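Polturwood Home Appliances, Customer Help
Ticket: Takinier Swanson 600 dishwasher, cloudy film on bowls and glasses
Opened: October 19, 2020
Status: Closed
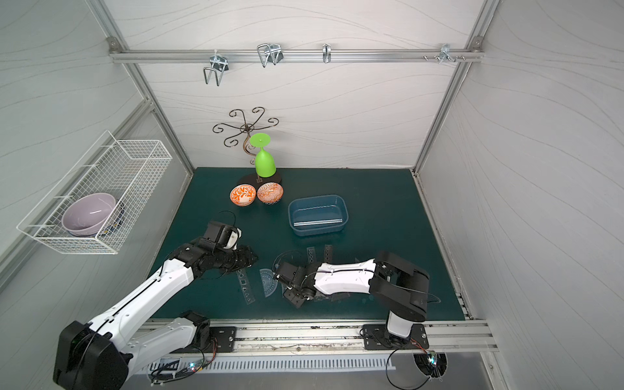
Polturwood Help replied:
Hello, and thanks for writing in. Before we think about sending anyone out to Lakdale, could you tell us what detergent you're using, whether the salt light is on, and what the water hardness is set to? Also, does the film come off if you wipe it with a bit of white vinegar? If it does, it's scale from the water. If it stays put no matter what you do, the glaze or the glass may be etched, and I'm sorry to say no setting will bring that back.

Customer wrote:
Hello, and thank you for coming back to me so quickly, I had settled in for a long wait! I'll do my best to answer everything in order, but please forgive me if I wander.

We moved to Lakdale in January from a place on tank water, where this same dishwasher never gave us a moment's bother. It came with us on the trailer, wrapped in every blanket we own. For the first while it behaved beautifully here too, and then the glasses started coming out with a sort of bloom on them, and after that the bowls, especially the dark ones. I blamed the tablets. Then I blamed the children for not rinsing, and I have since apologised.

I tried the vinegar and it wiped off lovely and clear on nearly everything. There's one old tumbler that stayed cloudy but I think that one was cloudy when my aunt gave it to us.

Detergent is the all-in-one tablets from the supermarket. There's no salt light showing, though I must confess I didn't know there was salt involved at all. I have gone and found the manual (it was in the drawer with the birthday candles) and the hardness is on level 2.

Polturwood Help replied:
That's very helpful, and good news about the vinegar. You've got scale, and scale we can deal with.

Level 2 would have been fine for tank water, but town water is often a good deal harder. Your council or water supplier should be able to tell you the figure, or you can use a test strip from a hardware or pool shop. Match the result against the table near the back of the manual and change the level to suit.

On the salt light: some owners switch it off when they use all-in-one tablets, and it stays off until someone turns it back on. Hold the programme button while you press the power button, and the light menu will come up on the display.

Then please do the following:
Unscrew the salt cap in the floor of the tub, under the bottom rack.
Fill the chamber with water, first time only.
Add dishwasher salt with the funnel until it's full. Please don't use table salt.
Wipe any spilled salt away and run a rinse cycle straight after, with nothing in the racks.

Customer wrote:
Well, I have had an adventure. The cap was stiff as anything and I had to use a rubber glove and some language. I put in the water, then the salt, and a fair bit of water came up over the top, which gave me a fright until I read the next paragraph of the manual and saw that it's supposed to.

The strip said our water is very hard. I rang the council as well and the lady there laughed, kindly, and said her kettle could tell me the same story. So I've gone up to level 6, as the table says.

The salt light was indeed switched off. I have a feeling I did that myself years ago to stop it glowing at me.

First proper load tonight. The glasses are better but there's still a bit of a haze on the bowls along the back row. Have I done something wrong?

Polturwood Help replied:
You've done it all correctly. The softener can take a few washes to catch up, and there'll be old scale in the spray arms too. Lift both arms out, hold them under the tap and poke the holes clear with a toothpick. Clean the filter while you're down there, then run a dishwasher cleaner on the hottest programme.

For the back row, try leaning the bowls all one way with a gap between them, so the spray can reach the insides. We'd also top up the rinse aid, even with all-in-one tablets, and start it on the middle setting.

Customer wrote:
Sorry for the gap, we had visitors. The arms had grit in them and, of all things, a lemon pip. I cleaned the lot, ran the cleaner, filled the rinse aid and spaced out the bowls, and we've had a week of washes since. Everything is coming out clear, apart from my aunt's tumbler, which I'm keeping regardless.

Please pass on my thanks to whoever has been reading my essays. You can close this one, and I've put salt on the shopping list.

Polturwood Help replied:
Lovely to hear. Closing the ticket now. If the film comes back, reply to this message and it will reopen with all your notes attached.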